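KALTON STREET NEWS: the March bit

Canned goods, storage and the front room

Quick one this month as I'm typing between deliveries. Sorry in advance for spelling.

The swap shelf is back. Same rules as the fall. Bring a can, take a can, or just bring one. Anything with a pull tab or a lid that needs an opener is fine. No home canning please, Beryl has asked me to say that twice. No home canning.

Dented cans. We get asked every time. Small dent in the side, ok. Dent on the rim or the seam, no. Swollen, rusty or sticky, straight in the trash, don't put it on the shelf and hope. If you can't decide, leave it on the counter with a note and Beryl Bunting will look at it when she's in. She is in most mornings until 12.

Labels. If the label is in a language you can read and the rest of us can't, stick a bit of masking tape on the side and write what's inside. Fish, beans, tea, whatever it is. Tea especially, last time a tin of loose leaf went home with someone who thought it was soup. Allergens too if you know them. Pens are in the drawer under the register.

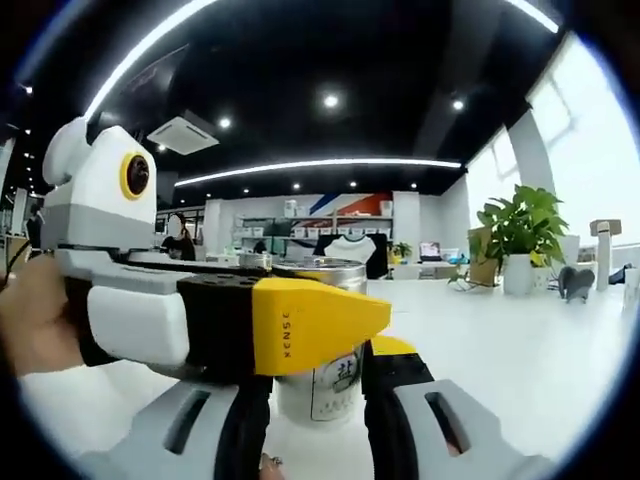 Silver can, white label with green lettering. White storage boxes on the back shelves.

Storage boxes. We went with white ones all the way through and they do look good in a row, but white on white means you have no idea what's in what. Tyson McIntyre is making tags. Until then please put a box back in the same spot you got it from. If you find string in with the lightbulbs you know what happened.

Empties. Rinse them, lids off, and pull the paper label if it comes away easy. Aminu Jibrin wants clean metal cans for the seedling table and has asked for 30. Soup size or bigger. Straight sides are best, he is punching holes in the bottoms and the ones with a lip underneath split on him. Tea tins also welcome, keep the lids with those and he'll use them for seed packets. Coffee cans go to Réjean Petrenko, who has plans he isn't sharing yet.

T-shirts. Yes you can still get one, white only. Two sizes left, medium and XL. Ask for Lowri Humphreys. Next order goes in to Henetti once she has enough names on the list, so sign up even if you're only half sure of your size. Pay when you pick up.

Lights. A few of you said the front room is too bright in the evenings now. Noted. The switches are split so you can run the strips without the spots, or the other way round. Last person out does both. And the AC, please leave the setting alone, Cloutier came out to balance it and they're not cheap.

Money. The box by the door plus the winter sale came to $3,673, which covers the shelving and the boxes with a little left over for the Brolen invoice. Thank you thank you. Full breakdown is pinned up by the sink if you like that kind of thing.

Still needed: masking tape, a step stool that doesn't wobble, 2 can openers (the good one has gone missing agian), someone with a truck for one afternoon. Reply to this or leave a note in the tray.

Next issue when I get to it. Items to me by the end of the month please, short ones go in first.

Lowri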